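Filed under: Courts & Procedure / Book and Software Reviews

Rusnák Docket Companion, reviewed after a full winter

I do small civil work out of a two-room office in Promville, mostly landlord matters and the odd boundary quarrel, and I've been burned by calendar software before (twice, if you count the one that came free with the printer). So when I signed up for the Rusnák Docket Companion in February of last year I told myself I'd give it a proper run before saying a word about it. Well, I've now put 34 matters through it, and I have quite a few words!
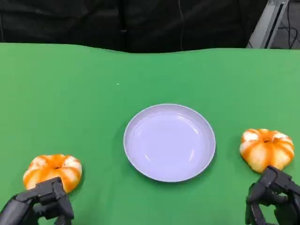

Plate on a green tabletop, with a striped orange shape beside it.

The heart of the thing is the deadline chain. You enter the date a complaint was served, pick your court, and it lays out the answer date, the disclosure dates and the rest in one long column. The Triltdale county rules were already loaded, local holidays and all, and I checked them against my own dog-eared copy and found them right in every case but one. The one was a motion response window, and it was fixed within 12 days of my writing in, with a very kind note back.

Hearing notices are handled nicely too. Forward the clerk's email to your account address and the date lands on the right matter, courtroom number included. It stumbles when a notice covers several cases at once, which our clerk is fond of doing on motion days,
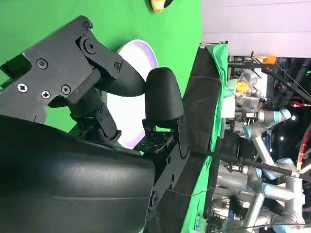

and then you're left sorting them by hand, grumbling a little, the way we all did before. I'd love to see that improved.

Printing is my other complaint. I still like a paper list for the courthouse steps, and a 10 day calendar comes out in type so small that I have to hold it under the lamp.

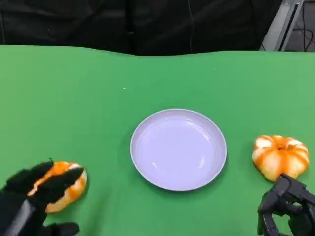 Compared with Wasach, the program I used before, Rusnák is plainer to look at and a good deal easier to live with. Wasach had a busy opening page with panels everywhere, and I never did find the adjournment log without hunting. Rusnák's opening page is closer to that plate on the green table, one pale round thing in the middle with plenty of plain color around it, and I find I can read it before my coffee. The adjournment log sits right under the case name, with the reason and the new date.

The price is 33 dollars a month for a single user, and I'm staying with it for another year. If you practice mostly in federal court, ask for the trial first, as I haven't tested those rules at all.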